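From: Roksolana Levchenko
To: bench-automation list
Date: December 23, 2020
Subject: Re: gripper spend before year end

Arsen Prokopenko wrote:
> Do we want the second gripper on this year's budget or next?
> Kravets is holding the quote at 2,854 per unit, fingers
> and mounting plate included. Also, does the desktop teardown
> work need it, or can one arm do both benches?

Next year, please. I went over it with Yaryna and we would like to order 2 units together in the new budget, one for each bench. One arm can't cover both. We lose most of a morning every time it gets moved and set up again. 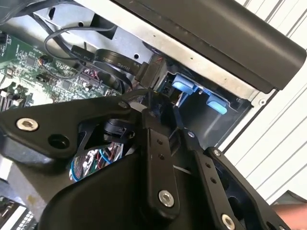 The drive bay work is what should decide the finger length. Unplugging SATA cables means getting in between the board and the chassis, and the linkage takes up a lot of room in there. Lourenço wants the longer fingers from Soleck. I'd ask Kravets to price those as a separate line – if they won't, we buy the standard set and swap later.

Two other things for the plan. Girkley still needs a number for spare screws and pivots, and I have nothing in the sheet for a wrist camera cable. Roughly 19 hours of Orisia's time should go in too, for fixtures.

Can you ask whether the quote holds into the new year? Zondonwood won't sign anything without a current one.

Roksolana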